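Sorting Afternoon Returns to Giverholm Hall This Sunday

The little pink pieces and trinkets are out on the round table again, on the pink gingham cloth with the strawberries and the bunny.

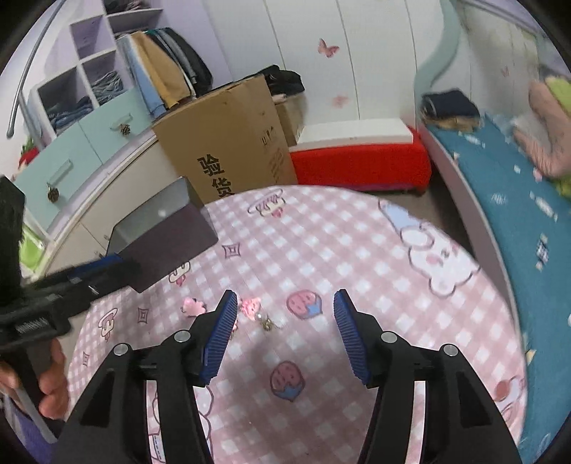 Bring your odds and ends

If you have a drawer at home where all the small pretty things end up (and who doesn't!), you are very welcome to bring it along to Giverholm Hall on Sunday. The accessory table opens at 2 and we will stay as long as there is tea in the pot, so come when you can and don't worry about being on time.

Last time the table was buried in shiny flowers, bows, charms and single earrings, and it took us a good while to get everything into boxes by color, mostly because people kept stopping to admire things and tell each other where they had bought them. We had around 1,000 pieces by the end of the afternoon, which surprised even the regulars. Anything you no longer want can go in the swap tray, and you can take home something from it in return.

Kaufmann on Mill Street has kindly given us three more trays of small boxes with lids, and the Vukbridge bus stops right outside the hall. Children are welcome with a grown-up, though please keep the tiniest pieces away from the tiniest guests. Entry is free, and there will be lemon cake.

Hiteo Community News | Contact us | Copyright Hiteo | Back to top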